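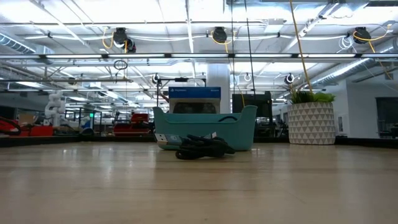 Branine Cable Set: Data Card

Summary

The Branine Cable Set is a collection of recorded trials in which a robot arm picks up a cable from a tabletop and places it in a storage tub. It was prepared by the Görtz group to support a study of how a learned controller copes with soft objects whose shape changes when they are touched. The set is released together with the training code, which is kept in the Stakum repository.

Research question

Most grasping methods assume that an object keeps its shape. A coiled cable does not. The study asks whether a controller trained to find one end of a cable before closing its grip performs better than a controller that grips the nearest visible loop. The two methods are called end-first and loop-first throughout the files.

Contents

The release holds 100 trials for each method. Every trial contains the following:
- video from a fixed camera
- joint positions and grip force
- a text label giving the task in one sentence
- an outcome mark (success, partial or failure)

A trial is marked as a success when the whole cable is inside the tub at the end of the recording. It is marked as partial when the cable has been lifted but part of it remains over the rim or on the table. All other outcomes are failures.

Collection

Trials were recorded in a shared laboratory under ordinary ceiling lighting. No screens or backdrops were put up, and other equipment was left in place. Before each trial an operator laid the cable on the table by hand, without following a template. Eight operators took part, and each is identified in the files by a letter only.

Outcome marks were given by 2 reviewers working separately. Where they disagreed, the final mark was decided by Sabine Petersen, who had not seen the name of the method.

Results

End-first reached 70 successes in its 100 trials. Loop-first was less reliable, and most of its partial outcomes came from a connector catching on the rim of the tub. Full tables are given in the results folder. The difference was smallest when the cable lay almost straight — in those cases both methods tended to choose the same point.

Known limits

Reflections from the overhead lights on the tabletop were at times mistaken for thin pale cables by the first version of the detector. The affected trials have been kept and are flagged. Light-coloured cables are not well covered, and users should not assume that the results carry over to them.

The set contains no trials with knotted cables.

Access and contact

The files may be used for research and teaching. Commercial use requires written agreement. Storage is provided by Liltel, and requests for access are normally answered by the Görtz data office. Corrections to outcome marks should quote the trial number and the method name. The last round of corrections was applied in March.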